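9월, 밤 열한 시 넘어서

오늘 하루를 한 줄로 줄이면 '작업 표준서 2판 때문에 점심을 못 먹었다'이다. 1판은 내가 봄에 썼고, 그때는 꽤 잘 썼다고 생각했다. 지금 다시 읽으니 '적절한 힘으로 잡는다'라는 문장이 네 번 나온다. 적절한 힘. 그걸 로봇 설정창 어디에 입력하라는 건지 봄의 나에게 묻고 싶다.

아침 회의는 Erhan Kozan이 주재했다. Nadville 쪽에서 넘어온 검토 의견이 40개였고, 그중 절반은 쉼표 위치에 관한 것이었다. 나머지 절반이 진짜였다. 예를 들면 '작업자가 접근할 수 있다'와 '작업자가 접근해도 된다'를 구분하라는 의견. 처음에는 트집이라고 생각했는데 커피를 다 마실 즈음에는 그 사람 말이 맞았다. 앞의 것은 울타리에 구멍이 있다는 뜻이고 뒤의 것은 들어가도 좋다는 뜻이니까. 우리 문서에는 두 표현이 아무렇게나 섞여 있었다. 전부 찾아서 고쳤다. 고치다 보니 어느 쪽 뜻으로 썼는지 나도 모르겠는 문장이 셋 있어서 그건 그냥 지웠다. 아무도 눈치채지 못하기를 바란다.

오전 내내 싸운 건 표시 규칙이었다. 지금 규정대로라면 용기를 다루는 작업에는 시작 전 확인 항목이 붙는다. 뚜껑이 닫혔는가, 용기가 찌그러졌는가, 내용물을 적어 두었는가. 나는 여기에 '용기에 붙인 테이프의 색이 무슨 뜻인지 작업자 두 명 이상이 같은 답을 하는가'를 넣자고 했다. Favo 작업대에서 빨간 테이프의 뜻을 물었더니 한 명은 폐기, 한 명은 건드리지 말 것, 한 명은 '빨간색이 남아서요'라고 했기 때문이다. 세 번째 대답이 제일 믿음이 갔다. Erhan은 항목이 너무 길다고 했고, 나는 길지 않다고 했고, 그래서 부록으로 갔다. 우리 회사에서 부록이란 문장들이 은퇴하는 곳이다.

오후에는 Irnham 셀의 속도 제한 이야기. 사람이 옆에 있을 때의 상한을 초당 200밀리미터로 적자는 데까지는 다들 고개를 끄덕였다. 문제는 '옆'이 어디냐는 것이다. 줄자를 들고 나간 사람이 둘이었는데 잰 값이 서로 달랐다. 한 사람은 로봇 받침대 가운데서 재고, 한 사람은 팔을 쭉 뻗은 끝에서 쟀다. 그러니까 우리는 반년 동안 서로 다른 '옆'을 지키고 있었던 셈이다. 사고가 없었던 것은 규정 덕분이라기보다 다들 겁이 많아서였을 것이다. 측정 기준점은 팔을 끝까지 뻗은 위치로 통일했다. 이 한 줄에 두 시간이 들었다. 글자당 인건비로 따지면 나는 꽤 비싼 작가다.

저녁 먹기 전에 무른 용기를 잡는 항목을 다시 썼다. 이게 1판에서 제일 부끄러운 대목이다. 단단한 상자를 기준으로 써 놓고 '기타 용기도 이에 준한다'로 끝냈으니. 얇은 플라스틱 병은 아무것에도 준하지 않는다. 잡으면 잡은 만큼 들어간다. 새 문장은 이렇다. 손가락 안쪽의 평평한 면이 양쪽에서 나란히 닿게 할 것, 병의 아래쪽 절반을 잡을 것, 다른 팔이 뚜껑 근처에서 움직이는 동안에는 잡은 쪽 팔을 움직이지 말 것. 그리고 벽면에 가루가 묻어 속이 잘 보이지 않는 용기는 눈으로 남은 양을 판단하지 말고 무게를 잴 것. 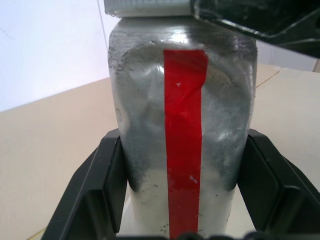
무게 항목에는 Phillips 쪽 담당자가 반대할 게 뻔하다. 저울을 하나 더 사야 하고, 저울을 사면 저울 점검표가 생기고, 점검표가 생기면 점검표를 점검하는 사람이 필요하다. 그 논리에 반박할 수가 없다. 나도 점검표를 점검하는 사람으로 입사했으니까.

2판은 지금 164쪽이다. 1판보다 얇게 만들겠다고 큰소리쳤는데 부록까지 치면 오히려 두꺼워졌다. '적절한'이라는 단어는 다 뺐다고 생각했는데 방금 검색해 보니 한 군데 남아 있다. 머리말이다. 내가 쓴 문장도 아니고 임원 서명 바로 위라서, 손대려면 결재를 다시 올려야 한다. 그냥 두기로 했다.

내일은 비상정지 버튼 높이 건. 줄자는 내가 직접 들고 간다. 자기 전에 도시락 쌀 것.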